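Joleck to Open Second Dishware Rental Counter in Eselgate

ESELGATE, Tuesday, June 7, 2022 - Joleck, which rents tableware for parties and family events, will open a second counter on Rennie Street in July. The new counter will stock plates, bowls, serving dishes and tablecloths.

Customers can reserve online and pick up their order up to 2 days before an event. The smallest order is 20 place settings. Orders placed at the Rennie Street counter during the opening month will carry no deposit.

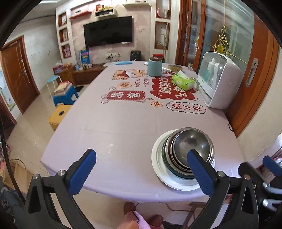 Do customers have to wash the dishes before returning them?
Scrape off the food and put everything back in the crates. Washing is included in the rental price and is done at the Vutora warehouse.

The counter will be open from 8 a.m. to 4 p.m. on weekdays, with Saturday pickup by appointment. Delivery within Eselgate is available for an added fee. Broken or missing pieces are billed at replacement cost after the order is checked in.

The existing Joleck counter at the Vutora warehouse will keep its current hours. Reservations already made there do not need to be changed.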